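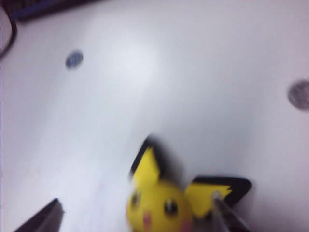
Najjar ware

Arts > Decorative arts > Metalwork > Regional schools > Najjar ware

14 shares | 3 comments

Najjar ware is a class of small inlaid metal objects, chiefly boxes, buttons, belt toggles and the covers of snuff bottles, made in the river town of Najjar and in the neighboring villages of Cesik and Plirik. The typical piece is of dark patinated copper, with the design laid in silver wire and a little brass. Gold occurs, though less often than sellers say it does.

Origins

The craft grew out of harness fitting. Najjar stood at a ford where mule trains stopped, and its metalworkers made buckles and bridle plates for people who were usually in a hurry and seldom came back to complain. When the bridge at Prurus took the mule traffic away, the workshops were left with skilled hands, a large stock of copper and no mules. They turned to boxes.

The earliest boxes still look a good deal like harness. Several have strap loops that serve no purpose on a thing meant for a pocket, and one well-known example, now in the Prurus town museum, has a buckle tongue riveted to its lid. Older writers took this as a religious symbol. It is now generally accepted to be a buckle tongue.

Technique

The ground is cut with a narrow chisel, leaving a groove slightly wider at the bottom than at the top. Soft wire is laid in and hammered until it spreads and grips. The surface is then filed flat, polished with charcoal and darkened in a hot bath whose recipe each workshop kept secret. Analysis of 22 pieces from different workshops found that the secret recipes were the same recipe.

Cesik makers favored very fine wire and crowded designs of reeds, carp and herons. Plirik work is bolder, with wide plain areas and a single motif set off-center, a habit admired by modern collectors as restraint. The surviving account books suggest that silver was dearer in Plirik.

Lids are the real test of quality. A good Najjar lid closes under its own weight and lets the air out slowly as it sinks. On poor ones the lid rocks, and on very poor ones it has been filed so often to stop it rocking that the heron has lost its feet.

Marks and signatures

Most pieces are unsigned. Workshop marks, where present, are stamped inside the base and consist of a simple sign: a fish hook, a comb, a ladder. The comb mark belonged to the most respected of the Cesik workshops and was accordingly used by most of the others. The guild banned the copying of marks and required every master to register his own. The register has 16 entries, four of them combs.

Long inscriptions should be treated with caution. A box bearing a maker's mark, a place, a dedication and a verse about the moon was almost certainly made for the tourist trade, which began when the railroad reached Prurus and has never entirely stopped.

Decline and revival

Demand fell away with the habit of taking snuff. Some workshops moved to cigarette cases, which were the wrong shape for herons, and the last of the old Cesik shops closed after a brief and unhappy period making ashtrays. A summer school in Plirik now teaches the technique each June. Its graduates work mostly in jewelry, and their pieces are often better finished than the originals, which has caused some difficulty in the salerooms.

Collecting

Perhaps 2,000 would be a comforting number to give for the surviving pieces, and it is the number most often printed, but it comes from a dealer's catalog and the dealer did not say how it was reached. The largest public holding is at Prurus, where 500 objects are kept and a single case is on view. Plain toggles are still affordable. Signed boxes are expensive, and boxes signed with a comb are expensive in proportion to the confidence of the seller.

Condition matters less than might be expected. Worn wire can be relaid, and usually has been. Collectors object much more strongly to cleaning, as metal polish takes off the dark surface and leaves a bright copper box on which the silver can hardly be made out. Many family pieces were treated this way every spring by conscientious owners.

See also

Damascening
Harness fittings
Snuff bottles
Prurus town museum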